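Bench check, Zuvia repair room, table 3
Walked on 23rd September by me, Kornél Bakos

Same list as August, comments are mine, shout if you disagree!

Floor and aisle clear: OK. The Pekmont boxes have finally gone from behind the door (thank you, whoever did that).

Extension leads: OK, but one has a scuffed plug, so I've tagged it and it's in my drawer until I can get a new one.

Extinguisher: OK, gauge in the green, pin in place.

Table surface: OK. No cups, no snacks. I'd still like somebody to look at where the two panels meet, I keep running my thumb along that seam wondering if a small screw could get stuck in it.

Boards supported while being worked on: OK. I'm a bit of a nag on this one, I know, but please keep the board in its metal frame and hold it by the edges. Fingers off the components! 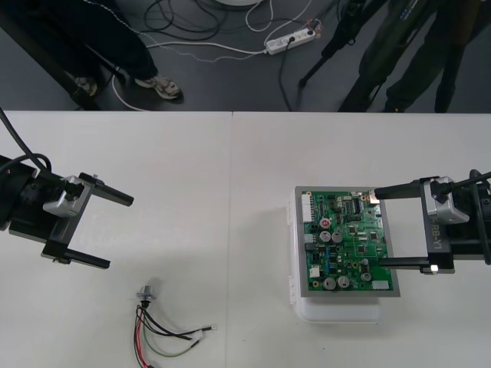 Table 3: green board in its gray frame on the plastic case, colored wires over on the left.

Loose wires: comment only. I don't mind a small bundle on the table while a job is going on, but it goes back in the Zirkus tray at the end of the shift. Found 9 odd ones in there with no labels, so that's my next rainy afternoon sorted.

Wrist strap and ground cord: FAIL. Strap is fine, the snap on the cord is loose. New one ordered, use the one from table 2 for now.

Lighting: OK, bright enough for the small print on the parts, even with my eyes.

First aid box: needs bandages and tape. Baptiste is picking some up.

Still open: ground cord, scuffed plug, first aid refill. I'll tick them off on this sheet when they're done.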